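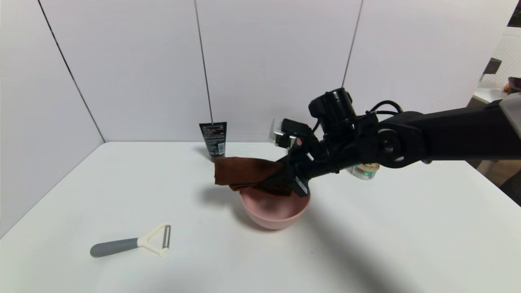 ## Renting out our holiday unit: stay with the agency, or do it ourselves?

**Posted by Imre Juhász in Holiday Homes and Short Stays**

Hello to all. I have read this forum for a long time but it is my first post, so please excuse me if it belongs in a different section.

My wife and I own a two-bedroom unit in Jekham, a short walk from the boat ramp. We use it ourselves in January and for a few long weekends. For the rest of the year it is let to holiday guests through an agency, Semple Coastal Stays. They take 20 per cent of the rent, and the guest pays the cleaning fee on top of this.

Last year the unit was occupied for 173 nights. I think this is a fair result for our street, and I have no complaint about the number. My worry is the other costs. On the statements I see "linen programme", "consumables" and "call-out", and these are taken from our part after the commission. In December there were four call-outs. One was for a guest who could not find the switch for the hot water.

Our agreement finishes at the end of winter. A neighbour in the same building left the agency and now manages her unit with Cutier, the booking calendar program. She says she would never go back. But she lives in Jekham, and we live three hours away by car.

What I would like to know:

- Is it realistic to manage from three hours away, if we find a good local cleaner?
- Can the extra charges be negotiated, or is it the same with every agency?
- If we leave, what happens with the bookings that are already made for next summer?

I should say that the body corporate permits short stays in our building, so this part is not a problem. Thank you for your patience with a long message.

---

**saltbush_deb**

Do it yourself, you'll never look back. Agencies are money for jam.

---

**Honari Owner**

Hello Imre, I hope my answer is useful. I own one unit in the Honari building, on the other side of the river from you, and I have tried both ways. English is my third language also, so we will understand each other!

I will begin with your last point, as it can cost you the most. Please take out your agreement and look for the part about "forward bookings". In mine it was written that the agency keeps its commission for every booking made before the end date, even when the guest arrives many months after. I had 33 nights of this kind. I paid the full commission on them, and I also had to arrange the cleaner and the keys myself. If I had given my notice in autumn, when the summer calendar was nearly empty, the sum would have been much smaller. Check also how long the notice period is. Mine was 90 days and it had to be in writing.

About the extra charges: yes, you can negotiate, but ask for one precise thing. I wrote to my agent that no call-out should be charged without a message to me first, except for water leaks, power failure or a guest locked outside. They agreed the same week. For the linen I bought my own sets and paid only the laundry. They did not like this so much, but they accepted it.

Now the distance. I managed for two years from four hours away, and the cleaner was everything. She must be able to go there on a Sunday evening when something is broken, and you must pay her properly for it. You also need a second person for the weeks when she is on holiday. I did not have a second person. One Easter I drove there myself with the sheets in the boot, and after this I went back to an agency, with better conditions than before.

A few practical things if you do decide to leave:

1. Ask for your photographs. Sometimes they belong to the agency.
2. Ask if the reviews stay with your listing. Mine did not, and I started again from zero.
3. Tell your insurer in writing who is managing the unit.
4. Change the code of the key box on the day the agreement ends.
5. Put a small label on the hot water switch. You can do this one tomorrow.

---

**Marg at the Point**

Agree with most of the above. I'd only add that Cutier is fine for keeping the calendars in line, but it won't answer the phone at 7 in the morning, and guests do ring at that hour.

Have you asked Semple about a bookings-only arrangement? They used to offer one where they do the advertising and take the money, and you look after the cleaning and the repairs. My sister was on it and paid a lower commission. I don't know if it's still going, and it wasn't on their website last time I looked, so you'd have to ring the office. Try Monday afternoon, after the weekend changeovers are out of the way.

---

**Imre Juhász**

Thank you to everybody. I found the forward bookings part on the second last page, and it is nearly the same as in the Honari agreement. I will telephone the office about the bookings-only arrangement and write here what they answer. The label for the switch is already printed.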